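Home | Student Clubs | Competitions | Guides | Contact

Preparing a Tabletop Task for the Club Competition

This guide is issued by the Cullow Student Robotics Club for teams entering the household tasks division. It was prepared by Rebecca Colombo and Gaetano Santoro and applies to both the practice period and the June final.

Step 1. Choose the objects. Each team selects up to five everyday items, such as cups, bowls and jars. Items must be light enough for one gripper to lift.

Step 2. Check the arms. Move each arm slowly through its full reach before placing anything on the work surface. Cables must follow the arm without pulling tight at the wrist.

Step 3. Practice the grasp. Begin with a single cup. Close the gripper on the lower side, hold the cup upright, and keep the other arm clear until the grip is steady.
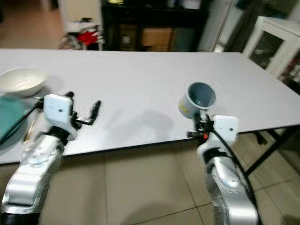

How many practice runs should a team complete before recording a score?
Teams should complete three full runs with the same objects and the same starting positions. The fourth run may be entered on the score sheet.

Step 4. Set the approach. Open the fingers wider than the object and bring them in level. A container with a screw-on lid should be approached from the side - contact with the lid may tip it.

Step 5. Review the wrist view. The operator and one teammate should agree that both fingertips are visible before the gripper is closed. If either fingertip is hidden, withdraw the arm and repeat the approach.
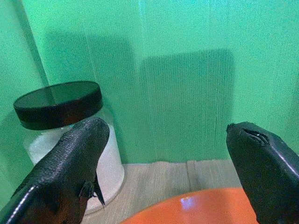
Open gripper fingers near a lidded jar in the green-walled work area.

Step 6. Record the run. Enter the object, the starting position and the result. Completed sheets are submitted to Aniela Krawczyk at the club office.

Related guides
Calibrating a Two-Arm Station
Score Sheet Instructions
Team Roles and Safety Rules
Arkis Workshop Notes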